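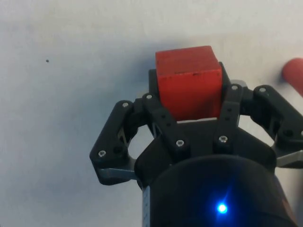

Visitor Safety Checklist — Robot Handling Demonstration, Open Day
Site: Jarkcombe, demonstration hall, bay 17
Host: Prurnesent
Month: July
Inspected by: Ishbel Forsyth
Host contact on the stand: Satish Agarwal
Form 3007, to be completed before the doors open and again during the first public run

Marks used: OK / NOT OK / PARTLY / NOT SEEN. Comments are mine unless they say otherwise.

SECTION A. BEFORE VISITORS

A1. Stand layout matches the plan sent in.
PARTLY. The plan shows the arm against the back wall. It has been moved forward "so people can see." I understand why. The plan should have been redrawn and it wasn't.

A2. Barrier in place and fixed.
NOT OK at first look, OK at second. Rope and posts are what you use for a line at the bank. Asked for the rigid panels from the Nigam stand's spares and got them after some grumbling.

A3. Distance from barrier to farthest reach of the arm.
OK. Measured 33 inches with the arm stretched toward the public side. I was told there is a software limit that keeps it from ever stretching that far. I measured it stretched anyway and I'd like that to be the figure everybody uses.

A4. Emergency stop within reach of the operator.
OK. Pressed it three times, arm moving each time. Stopped each time.

A5. Second emergency stop on the public side, guarded.
NOT OK. There is one, and it has a cover, but the cover was taped open. Tape removed. Please leave it removed.

A6. Cables and air lines off the walkway.
OK.

A7. Risk assessment on the stand and signed.
PARTLY. Signed, yes. It was written for the Batora show and still has the Batora floor plan stapled to the back. Satish Agarwal says a new one is on the way.

SECTION B. THE GRIPPER AND THE PARTS

B1. Fasteners present on the fingers and palm.
OK as far as a look and a fingertip can tell. Power off for this. Screws on fingers and palm all present, none loose to the touch. I did not put a driver on them. The host says they are checked every morning but could not show me a log. A log is one sheet of paper.

B2. Pinch points marked.
NOT OK. The outer fingers are linked to the palm by flat metal bars, and there are open gaps between the outer and inner fingers on either side. A child's finger fits in there. Black on black with no marking at all. The brochure calls the hand "gentle by design." It may be gentle on a wooden cube. Yellow marking or a printed warning at the barrier, either will do.

B3. Demonstration parts free of splinters and sharp edges.
OK. The red cube has rounded edges. It has small worn spots in the paint and a thin dark scratch across one face, neither of which I could catch a nail on. Fine to hand around.

B4. Work surface clear of anything not in the demonstration.
PARTLY. White surface, clean enough. Parts waiting their turn should sit in the tray until wanted — I was told they "never get in the way," and then watched the operator reach in to move one.

B5. Status light explained to visitors.
NOT OK. There is a bright blue light on the wrist. I asked two people on the stand what it meant and got two answers. If staff don't know, don't point it out to the public as a safety feature, which the talk does.

SECTION C. DURING THE FIRST PUBLIC RUN, 10:30

C1. Operator stays at the controls for the full cycle.
PARTLY. Stayed for the pick. Walked off to answer a question during the return move.

C2. Held part cannot be thrown or dropped into the public.
OK. The arm is slow. Two drops in the run I watched, both onto the table.

C3. Spoken claims match what is shown.
NOT OK, and I know this is not strictly my section. Visitors were told the robot "decides for itself" how to hold each piece. The operator then placed the cube by hand in the same corner every time. If you tell people a machine makes its own choices, some of them will trust it to choose not to hurt them.

C4. Crowd size manageable.
OK. Door count was 182 for the morning across the whole hall, and this bay was never packed.

C5. No visitor inside the barrier while power is on.
NOT SEEN. The "shake hands with the robot" part was dropped after I asked for the paperwork on it.

RESULT
May stay open with the conditions at A5, B2, B5 and C1. Handshake not approved. New risk assessment to reach me before the afternoon session or the arm stays parked.

Host comment (S. Agarwal): We accept A5 and C1. On B2 we feel the barrier already covers it, but we will put up a sign. On C3, the full version does choose its grip. It was not running at this event.

Inspector's reply: Then say so in the talk. Sign seen at B2, 1:15 p.m. It is small but it can be read from the barrier. — I.F.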